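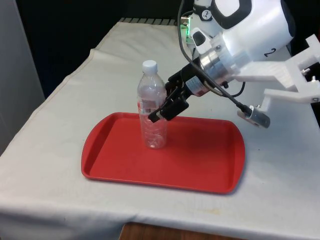
Clomamer Tabletop Handling Cell
Demonstration and Visitor Program

Product overview

The Clomamer is a tabletop handling cell for light, everyday items: bottles, cartons, tubs and small packs. It is supplied by Vunel to laboratories, teaching workshops and packing rooms that need one arm to do a modest job many times over. The cell consists of a single arm, a two-finger gripper, a controller and the Effiong task software, which is used to teach and store movements.

Prospective customers are invited to see the cell at work before placing an order. Demonstrations are held at the Bavton showroom and are led by Chinyere Ogunleye, Demonstration Manager. Technical questions before and after a visit are handled by Yetunde Usman, Applications Engineer.

What the demonstration covers

The standard demonstration is built on a bottle-and-tray task. The arm takes hold of a bottle, lifts it clear, carries it across the table and sets it down at a taught position. Visitors are shown the same task at low speed first, with the operator naming each stage, and then at the speed normally used in service.

The bottle was chosen for a practical purpose. A clear bottle has thin walls and a narrow neck, and it shows at once if the fingers close too hard or too high. Customers who intend to handle rigid cartons may find their own items easier to work with. Those who handle soft pouches should expect a longer setup period, and we ask that they mention this when booking.

After the standard task, the operator opens the Effiong software and changes one taught point while visitors watch. The change is saved as a new task and run again. Up to 12 tasks can be stored under one user name in the basic license - further storage is available with the extended license.

Visitors may then try the teaching procedure themselves under supervision. No programming experience is required. Most people begin with a simple lift and lower, which is a sensible place to start, and move on to a full transfer if time allows.
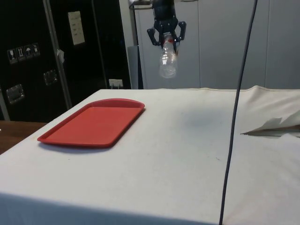
Can I bring my own product to the demonstration?

Visitors are welcome to bring their own items, provided that the details reach us before the visit. Containers should be clean and closed, and each item should weigh no more than 800 grams. Glass, pressurized containers and anything with a sharp edge must be approved by the Applications Engineer in advance.

Specifications in brief

Arm: single, table-mounted
Gripper: two-finger, electric
Maximum item weight in demonstrations: 800 g
Stored tasks, basic license: 12
Task software: Effiong, included with the cell
Operator training: 2 days at the customer's site
Catalog number: 3375

A full data sheet, including reach, power requirements and mounting dimensions, is sent with every written quotation. Figures for demonstrations should not be read as the limits of the cell in permanent service, where the permitted weight depends on the item, the finger pads fitted and the speed selected.

Arranging a visit

Visits are offered in the morning and in the afternoon, starting at 9:30 a.m. and 1:30 p.m. Requests should be made through the contact form and should state the name of the organization, the number of visitors and the kind of item to be handled. A confirmation with directions and parking information will follow by e-mail.

The annual open day takes place in July. On that day the demonstration is repeated through the afternoon and no appointment is needed, but personal items cannot be tested. School and college groups are asked to use the regular visiting program, which leaves more time for questions.

All visitors sign in at reception and receive a short safety briefing. Closed shoes are required in the demonstration area. Long hair must be tied back, and scarves, lanyards and loose jewelry must be removed before approaching the table. Visitors should remain behind the operator while the arm is moving and should not reach toward a held item unless the operator has stopped the task.

After the visit

Each organization receives a written summary of any items tried, with the gripping position used and the operator's remarks. Where an item proves difficult, the summary will say so and may suggest different finger pads or a different approach direction. The summary is not a guarantee of performance.

Customers who wish to proceed may request a site review. During the review, our staff will look at the table or bench intended for the cell, the power supply and the space available for the operator. The cost of the review is deducted from the purchase price if an order is placed.

Orders and documents

The Clomamer is sold as a complete cell. The arm and gripper are not offered separately - replacement fingers, pads and cables can be ordered by existing customers through the parts desk. Please quote catalog number 3375 in all correspondence.

Documents available on request: data sheet, safety instructions for visitors, Effiong license terms, site review checklist.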